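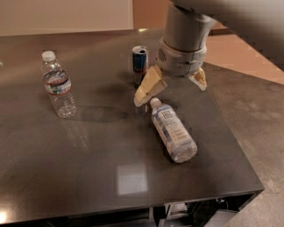
Bottled water and a canned drink on a tabletop.

Bastimlow Residents' Association Forum
Board: Facilities and Shared Rooms
Topic: Proposed beverage rule for the reading room

Association_Office
Posted 20 August 2021

Members are invited to comment on a proposed change to the reading room rules. The current rule, adopted when the room opened, prohibits all food and drink. The proposed rule would read as follows:

"Beverages are permitted in the reading room in containers with a screw cap or a fitted lid. Open cups and cans are not permitted. Food is not permitted."

The office received 288 responses to the February survey. The existing prohibition was the item most often mentioned under "other comments." Written comments may be posted in this thread until the board meets. Please confine remarks to the rule itself. Questions about opening hours belong in the separate topic.

pullness_unit_9
The Pullness building supports the proposal. Our residents walk across the courtyard to use the room, and several of them remain for an entire afternoon. Requiring them to step into the corridor for a drink of water has never seemed reasonable.

I would ask the office to clarify the word "fitted." A travel mug with a sliding lid is fitted, but it will leak if it is knocked over.

margin_notes
I must register an objection. The room holds 1614 catalogued volumes, a good portion of them donated and out of print. The local history shelf cannot be replaced at any price. A single spill on the large table, where the atlases are opened, would do more harm than the present rule has caused in all its years.

I understand the wish for comfort. The corridor has a bench and a fountain. I do not regard a short walk as a hardship.

Tu_courtyard
With respect to the previous member, the fountain was shut off last winter and has been returned to service only in part. The lower spout does not run. Residents who use a wheelchair have no fountain at present, and the existing rule therefore falls on them more heavily than on anyone else.

margin_notes
I was not aware of the lower spout and withdraw the remark about the fountain. That is a repair request, however, and it should be made as one. I maintain my objection to the rule.

Association_Office
A repair request for the lower spout has been on file since February. The part is on order.

In reply to pullness_unit_9: the office intends "fitted" to mean a lid that closes fully. We will propose "a lid that closes fully" as substitute wording.

amalora_east
The Amalora building has permitted capped bottles in its own study room for two years. I keep the incident log for that room. It contains two entries concerning liquids in that period. One was a vase. The other was an umbrella left open on a chair.

I do not offer this as proof, as our room is smaller and has no rare books. It may still be of use to the board.

quietplease
My concern is noise and litter. Thin plastic bottles crackle each time they are picked up, and the recycling bin is by the main entrance, two doors away. Empty bottles will be left on the tables. If the board adopts the rule, it should place a bin inside the room and name the party responsible for emptying it.

pullness_unit_9
A bin inside the room is sensible. I would second that as an amendment.

ledgerline
May I ask why cans are excluded? Many residents drink canned seltzer or an energy drink while studying for examinations. A can has a narrow opening and releases very little when tipped, at least for the first moment. An uncapped bottle is no better. The rule appears to regulate the container – the conduct is what matters.

margin_notes
A bottle can be closed again and a can cannot. Conduct is difficult to supervise in a room with no attendant. I am opposed to the proposal as a whole, but if it passes I would want the can exclusion kept.

ledgerline
I take the point about closing it again. I would still prefer a sentence requiring that containers be kept closed when not in use. As drafted, a member could leave a bottle open all day and be in full compliance.

Tu_courtyard
Agreed. I suggest: "Containers must be kept closed when not in use and may not be placed on any table where atlases or local history materials are open."

margin_notes
That wording would meet the larger part of my objection. I would ask that the local history shelf be posted with a sign to the same effect. The cost of rebinding one folio was quoted to us at $900, and members should know what is at stake.

quietplease
The crackling has not been addressed.

Association_Office
The office thanks members for their comments. The following will be forwarded to the board with the original text: the substitute wording on lids, the requirement that containers be kept closed, the restriction on tables in use for atlases and local history materials, the sign, and the placement of a bin. The remarks on noise will be attached as submitted.

amalora_east
Please also attach the log from our room. I have left a copy in the office mailbox.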